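引き出しの小物を減らした話。連投します。1/15くらいまで行くかも。

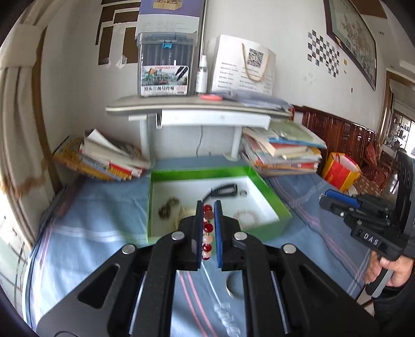

自宅にて、2021年1月10日

年末にやりそびれた片づけを、年が明けてからやっている。対象は引き出し1段だけ。服も本も今回は触らない。

前にやったのは9月で、そのときは台所だった。台所は「使うか使わないか」で決まるので早い。小物はそうはいかない。

いちばん時間を食ったのがブレスレット。ビーズのものばかり溜まっている。旅先で買ったもの、もらったもの、どこで手に入れたか思い出せないもの。値段はどれも大したことがない。

濃い赤と薄いピンクが交互に並んだのは残すことにした。冬の黒いセーターに合う。白いパールっぽいのは保留。

保留という分類を作ると全部そこに入る、と以前書いた。今回も入れた。ただし期限をつけた。9月までに一度も着けなかったら手放す。手帳にも書いた。

次、ケーブル。いつも小物と一緒に出てくる。何の機器のものか分からないケーブルは、家じゅうの端子に挿してみるしかない。合うものがなければ処分。小型家電の回収ボックスに入れられるかどうかは自治体で違うので、うちは市のサイトで確認してから持っていく。

仕分けには空き箱を使っている。専用の収納用品は先に買わないことにした。前に買った仕切りケースは引き出しより3ミリ高くて、結局ずっと棚の上で場所を取っている。測ってから買えばよかっただけの話。

箱は浅いほうがいい。深いと下のものが見えなくなって、半年後に同じ作業をすることになる。

手放す分はOneroに出している。フリマアプリ。送料込み700円で出すと手元に残るのはわずかなので、安いものは何本かまとめて1組にする。1本ずつだと梱包の手間のほうが大きい。

去年からの分を数えたら、出品が43件、売れたのが39件だった。残りの4件は値下げしても動かない。今月中に取り下げる。

説明文は短くしている。長さ、色、ゴムかどうか、使用感。あとは保管状況。「素人採寸です」は書いておいたほうが揉めない。手首まわりを聞かれることが多いので、最初から内周を書くようにしたら質問が減った。

ゴムが伸びているものは出さない。ほどいてビーズだけ瓶に入れておく。通し直すときは透明のシリコンゴムを二重にして、結び目に接着剤を少しつける。乾くまで一晩置く。急いで着けるとほどける。これは何度もやった。

通販のPaltunelで替えのゴムを頼んだら、送料のほうが高かった。急ぎでなければ手芸店に行くついでに買うのがいい。いまは外出を減らしているので、その「ついで」がなかなか来ない。

糸で通してあるものは構造が違うので、ゴムに替えると留め具が余る。余った留め具は別の小袋に。袋には日付を書いておく。中身は見れば分かるが、いつからあるかは見ても分からない。

収納の本も1冊読み返した。『Jandotora』という翻訳ものの小さい本で、物ごとの置き場所より「戻すときの手数」を先に決めろと書いてある。ふたを開ける、袋を開ける、で2手。うちの場合、2手を超えると戻さなくなる。

なのでブレスレットは袋に入れるのをやめて、ふたなしの箱にそのまま置くことにした。ほこりは気になるが、使うものなら拭く。使わないものは9月に出ていく。

途中で古いレシートの束も出てきた。感熱紙なので半分は読めない。保証書と一緒にしておくべきものが3枚だけあり、写真に撮ってから封筒に移した。あとはシュレッダー。

引き出しの底に敷いていた紙も替えた。前のは湿気で波打っていた。包装紙の裏を使ったので費用はゼロ。

所要時間は昼食をはさんで半日。引き出し1段でこれなので、クローゼットは春にする。寒い時期に窓を開けてやる作業ではない。

追記。リプで聞かれたので書いておくと、天然石とガラスを見分けてから出品しているわけではない。分からないものは「素材不明」と書いて、その分安くしている。それで困ったことは今のところない。

次の連投はたぶん文房具。インクの出ないペンが相当ある。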